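Foro Drastness > Coctelería en casa > Montaje y orden
Tema: ¿Alguien divide la mesa con cinta o es postureo?

remedios_manzano
Mensajes: 593
Llevo semanas leyendo que hay que cuadricular la mesa antes de montar la zona de copas: papel marrón, cinta azul y cada cosa en su casilla. En Werkia te venden hasta un curso. Yo no me lo creo. En casa siempre he trabajado con una bandeja, un trapo y el hielo a mano, y no me ha faltado nada. Antes de decir que es una tontería, pregunto: ¿a quién le ha servido y para qué?

viki_barany
Mensajes: 400
A mí, y lo digo con la boca pequeña porque yo también pensaba que era postureo. Copio mis notas, que al menos son de una mesa de verdad. La bandeja arriba con la copa, el paño doblado a su derecha y el hielo después.

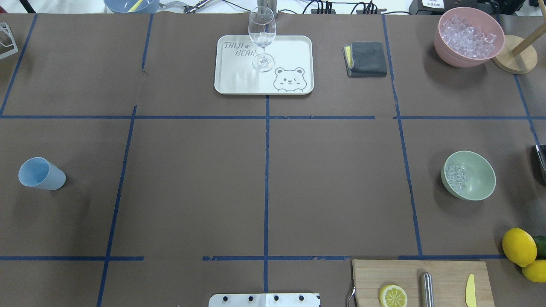 Ulloa, diciembre

Apuntes de Viktória Bárány

1. El papel. Se arruga, diga lo que diga el fabricante. Lo tenso, espero un rato y lo vuelvo a tensar. Aun así quedan marcas.

2. La cinta. Azul de carrocero, no la blanca. Mis líneas salen torcidas y alguna se levanta. No he notado que eso cambie nada, lo cual ya me hace sospechar de la cuadrícula entera.

3. La tabla. La de madera clara, la del asa metálica, con el cuchillo amarillo de plástico, el majador y el medio limón. Juntar lo de cortar y lo de majar es lo único que defiendo sin reservas. El aguacate no pinta nada en un cóctel, pero vive en ese lado y ahí se queda. 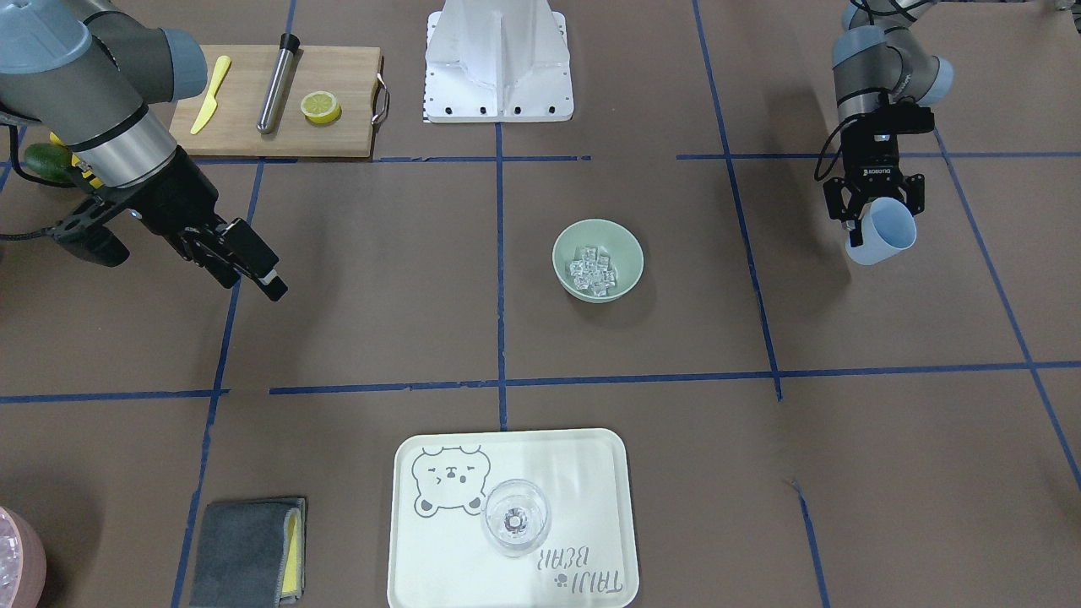 4. El vaso azul. Todavía no tiene casilla fija. Acepto propuestas.

remedios_manzano
Gracias por el detalle, pero me estás dando la razón. Si las líneas van torcidas y da lo mismo, la cinta sobra. Lo que ordena es que hayas decidido dónde va la tabla.

grifo_cerrado
De acuerdo con Remedios. Además, despegar cinta del papel y volver a poner papel cada vez... yo eso no lo hago ni cobrando. Una bandeja con borde y a correr.

marta_betska
Pues yo lo defiendo. Somos 5 en casa y la cinta me ahorra discusiones: el que coge la pala del hielo ve el hueco y la devuelve. Sin líneas aparece en el fregadero o en el cajón de los cubiertos.

grifo_cerrado
¿Y la devuelven? Permíteme dudarlo.

marta_betska
La mitad de las veces. Antes era nunca.

viki_barany
Lo de la pala me toca de cerca. Yo la dejo tumbada encima de una línea, o sea que muy disciplinada no soy – y eso que las líneas las puse yo. Los limones enteros y la lima van juntos cerca de la tabla, y el bol rosa con el hielo al otro lado, junto al soporte de madera. En eso creo que me equivoqué: la pala y el hielo quedan separados.

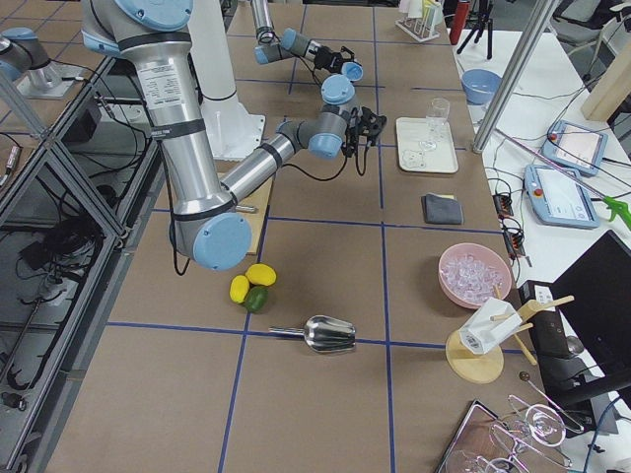
La próxima vez que cambie el papel pongo la pala al lado del bol y quito 2 tiras, que casillas me sobran. Lo que no pienso hacer es pagar el curso de Werkia para que me confirmen dónde va un limón.

remedios_manzano
Ahí sí nos entendemos. Prueba un viernes sin ninguna tira, con las mismas cosas en los mismos sitios, y me cuentas si las echas de menos. Yo apuesto a que no.

marta_betska
Y que pruebe ella también con cinta, ¿no? Que aquí todo el mundo opina y cinta han puesto cuatro gatos.

remedios_manzano
Tengo un rollo en el trastero. No prometo nada.

grifo_cerrado
El aguacate fuera, por favor.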